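Ticket 776 – Duty calculator charging the old rate on Stornari tiles
Status: Resolved
Raised by: Martinelli, imports desk, Plesham
Handled by: Kristóf Mészáros, Ukik support

Customer's report

Since the November tariff update your landed cost calculator has shown the old duty rate on every Stornari ceramic tile line. Everything else has moved, including things we wish hadn't. 74 lines affected. We have a quote going out at four and would like it to contain the right number.

First look

Logged in as the customer and ran a tile line through. Old rate, as reported. Ran the same code through a clean test account and got the new rate, so the table is fine and the update did arrive. Asked whether anyone had set a manual override. Was told no, definitely not, they wouldn't know how.

Found 2 manual overrides. Both were entered during the spring consultation, when the rate was going to change, then wasn't, then was going to be looked into. The note field on one reads "temp". The other has no note.
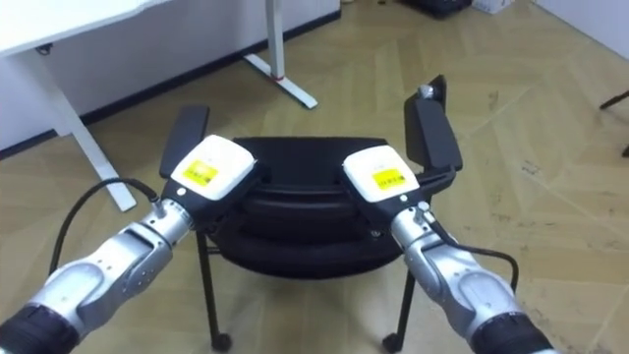
Removing an override ought to take one click. In our system it takes one click and then a recalculation, which the user has to start by hand from a menu called Maintenance, a place few customers visit by choice. I cleared both and started it. Tile lines came out right. Then the customer rang to say their furniture quote had gone wrong. I put through a plain black office chair with armrests, the sort in the photo, and it came back at the tile rate. Office chairs are not, as far as customs is concerned, ceramic.

Cause

The second override had been saved against a whole supplier group instead of a single code, and the chairs share that group. Clearing it left the group with no rate of its own, so the calculator borrowed one from the first item in the list. The first item in the list was a tile.

Fix

1. Reset the supplier group to "use published rate".
2. Ran the recalculation again, from Maintenance.
3. Checked tiles and chairs against the published table. Both match.

Customer's reply, 15.40

Looks right now. The quote is higher than we promised them, but I gather that's the government and not you. Can the overrides be made to expire?

Reply

They can't at present. I've passed it to development as a request – it joins an identical one from last year, also mine. Closing this ticket. It will reopen if you reply to it, even to say thanks.

Customer's reply, 15.52

Thanks.

Status changed: Reopened
Status changed: Resolved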